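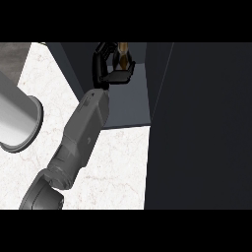 4.3 Comparing two grippers in the kitchen workspace

Use this section after the arm model loads without errors and the kitchen workspace opens (see 4.1 and 4.2). It covers a side-by-side test of the Rerkik two-finger gripper and the Kukik two-finger gripper on the same simulated arm, with the same object and the same controller settings. Allow one full session for each gripper. Do not change the controller between the two.

What you need

Cillico Workbench, with the kitchen workspace installed
Gripper files for both Rerkik and Kukik
The Kaushik controller profile, unmodified
At least 2 GB of free disk space for logs

Before you start

1. Close any open workspace. Settings from an earlier session stay in memory until the workspace is closed.

2. Open Tools > Grippers and select Rerkik. Wait for the status line to read Ready.

3. Open Tools > Controller and load the Kaushik profile. Check that the grip force limit is set to 15 N. If a different value is shown, click Restore Profile.

4. Set the random seed to 300. Both grippers must run with the same seed, or the starting positions of the object will not match.

5. Under Scene > Object, choose Small Metal Part. The object is narrow, and most differences between finger pads show up on it sooner than on the larger objects.

NOTE: The countertop in this workspace is marble with low friction. Do not replace it with the default table. Results from the two surfaces cannot be compared.

Setting the view

6. Select View > Arm Camera. The forearm should come up from the lower left, with the gripper near the top of the view.

7. Check that both fingers can be seen when the gripper is closed on the object. The upper end of the object may be hidden at the top of the picture in this view. The contact area between the fingers is what matters for the test.

8. Leave the letterbox setting on. The black bands at the top and bottom do not affect the recording, but turning them off changes the image size, and the comparison tool will reject files of different sizes.

Running the first gripper

9. Click Home. The arm moves to its start position with the fingers open.

10. Click Single Grasp. The arm goes to the object, closes the fingers and lifts.

11. Use the slider to step through the lift. Look for the object turning or sliding between the pads. A small turn at first contact is normal with narrow parts.

12. If the single grasp finishes without an error, go to Batch and enter 1,000 as the number of grasps. Click Run.

CAUTION: Do not move the view or open the object menu during a batch. Either one pauses the physics step for a moment, and the pause is logged as a slip.

13. When the batch ends, choose File > Save Log. Put the gripper name in the file name. The log itself does not store it.

Running the second gripper

14. Close the workspace, open it again and select Kukik under Tools > Grippers.

15. Load the Kaushik profile again. Changing the gripper clears it.

16. Enter the same seed, object and force limit, then repeat steps 6 through 13.

NOTE: The Kukik fingers have a longer reach. If the arm stops with the message Clearance Low, raise the approach height by one step. Then run the Rerkik batch again at the new height so that both logs match.

Comparing the results

Open Tools > Compare and add both logs. The table lists these values for each gripper:

Held: grasps in which the object stayed between the fingers to the end of the lift.
Slipped: grasps in which the object moved more than the set distance along the pads.
Dropped: grasps in which contact was lost.
Close time: time from the close command to steady contact.

Look at Slipped before you look at Dropped. A gripper with few drops and many slips will often start dropping when the force limit is lowered.

If something looks wrong

The fingers pass through the object. The contact mesh has not loaded. Close the workspace and load the gripper file again.

The arm hits the cylinder on the countertop. The approach path is set to Straight. Change it to Arc. Moving the cylinder also clears the path, but it must then be moved for both grippers.

The object shakes while held. Lower the physics step size by one setting and rerun both batches.

The Compare button is gray. The two logs have different seeds or image sizes. Check steps 4 and 8.

Page last changed 11th September. For tests with suction grippers, go to 4.4.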